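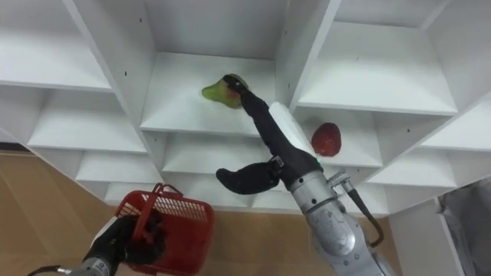 Pear-shaped fruit on a white shelf

Forum > Politics > Local councils
Thread: Grosau ward split, who gains?

tarn_end
15 January 2023
The draft boundaries have Grosau cut in 2 along the bypass. The north half goes in with Oronitz and the south half stays as it is. By my reading the Independents lose their safe seat and Labour picks up a marginal. Has anyone read the full report?

Ondieki61
Read it last night. The numbers had to be evened out after the new estate went up. I don't see a plot in it. Oronitz has been under size for years.

mossbank
Under size, yes, but there were other ways to fix that. They could have taken the streets behind the station. Those people already use the Oronitz surgery and school. Nobody north of the bypass does.

Ondieki61
The station streets would have put the next ward out by more than the limit. It's in the appendix.

tarn_end
The appendix uses the old electoral roll though. I'd like to see it done again with the current one.

Alurus
I'm north of the bypass and I do use the Oronitz surgery, so speak for yourself mossbank. My worry is turnout. We got 40 per cent last time with a polling station at the end of the road. Move it 3 miles off and see what you get.

mossbank
Fair enough on the surgery. Agree on the polling station.

quietvoter
Polling places are a separate review. The boundary people don't set them.

Alurus
Separate on paper. The council will still say there's one hall big enough and it's in Oronitz.

Ondieki61
Then put that in a response. The form is on the council site and closes at the end of January. They do read them – the last review moved a line after the allotment holders wrote in.

tarn_end
I'll send one about the roll. Still think it's a poor map.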